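3. Resultados: lo que sostiene la donación pequeña

Empezamos el trabajo de campo en Gastham con una hipótesis modesta: las personas que donan poco lo hacen de manera esporádica y dejan de hacerlo pronto. Los datos apuntan en otra dirección, ¡y con una claridad que nos entusiasmó! De los 1.000 hogares invitados a participar en la encuesta respondieron 470, y entre ellos la donación recurrente de importe bajo resultó ser la modalidad más estable de las 4 que distinguimos en el cuestionario (recurrente, puntual, en especie y de tiempo).
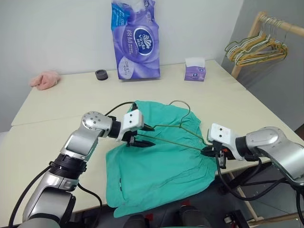 Figura 1. Dos brazos sujetan una percha verde por sus extremos.

La estabilidad aparece sobre todo en hogares donde alguien recuerda haber visto donar a sus padres o abuelos. En las entrevistas este recuerdo surge casi sin preguntar: la hucha de la cocina, la ropa apartada en abril para la parroquia de Nendholm, el sobre que se llevaba en mano a la residencia. Son relatos preciosos, llenos de detalles, y coinciden con la variable que mejor predice la permanencia en nuestro modelo, por delante de los ingresos y del nivel de estudios.

También merece atención el papel de la Fundación Van Acker, que desde su sede en Irnbridge envía a cada donante una carta breve con el destino del dinero. Quienes la reciben mencionan proyectos concretos con mucha más soltura (un comedor, una beca de música, el arreglo de un tejado) y varios habían animado después a un vecino a sumarse. No podemos atribuir ese efecto solo a la carta, pues la fundación organiza además encuentros abiertos, pero la asociación se mantiene al controlar por la asistencia a estos actos.

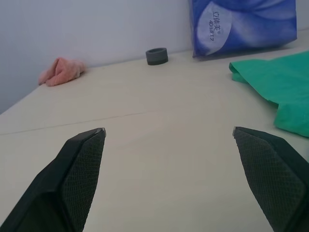
3.1. Diferencias entre las 2 localidades

En Nendholm predomina la entrega en especie y en Gastham el recibo mensual. La distancia se reduce mucho entre los menores de treinta años, que combinan ambas formas y suelen añadir horas de voluntariado.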